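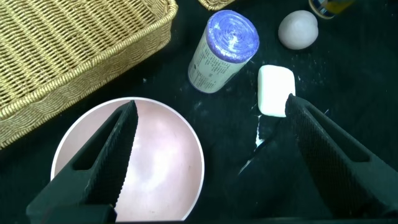
I've wanted to do a proper write-up of how I wrap up my homemade soap for ages, mainly so I can stop typing the same answers into emails. I make a batch every few months, always plain, always unscented, and most of it goes off to family in December. The bars I like best are simple white ones with rounded corners, and on a dark table you'll spot every little fleck and smear of powder, so don't be surprised if yours ends up looking as speckled as mine does. I put it all in woven baskets, and I keep a white plate within reach for the finished bars. You don't need much else!

What you'll need
Soap bars, cured and ready to go
A soft, dry cloth
A plate
Greaseproof paper
Paper tape, or string if you like the old-fashioned look
A basket, plus something to line it with

Step 1: Clean up the bars
Mine always come out of curing with a bit of white ash on them (perfectly harmless, just a bit scruffy). Rub each face with the dry cloth, going in one direction. If the edges are sharp, run your thumb along them with a drop of water, then leave the bar on its side until the next day. I used to trim the corners with a potato peeler and I still do if I'm in a hurry, but thumbs are kinder.

Step 2: Cut the paper
I cut my paper into strips 180 mm wide and 278 mm long, which goes round my bars with enough left over to fold in the ends. My mould is an old Lockyer one and it makes fairly chunky soap, so do a practice run with yours before you cut the whole roll. I got through half a roll of Dimex paper the first year by not doing this.

Step 3: Wrap
Lay the bar face down in the middle, bring the long sides up and fold them over together twice, then press flat. Tuck the ends in like you would on a parcel – sides first, then the flap – and hold it all down with one bit of tape. Annag Urquhart taught me to crease every fold with the back of a teaspoon and my wrapping looks so much better for it.

Step 4: Fill the basket
Crumple your lining loosely so the bars sit up near the rim. Stand them on their long edges, heaviest at the back. Leave the basket somewhere airy and keep it out of the bathroom, as the steam gets into the paper and it goes all wavy.

A few extra bits
Write the batch date on the underside before you wrap, in pencil on a scrap of paper. Wipe the table with a dry cloth first and a damp one second, or you'll just make paste. And if you're posting any, two bars to a box is plenty. Mine get to Skirngate in one piece that way – three did not!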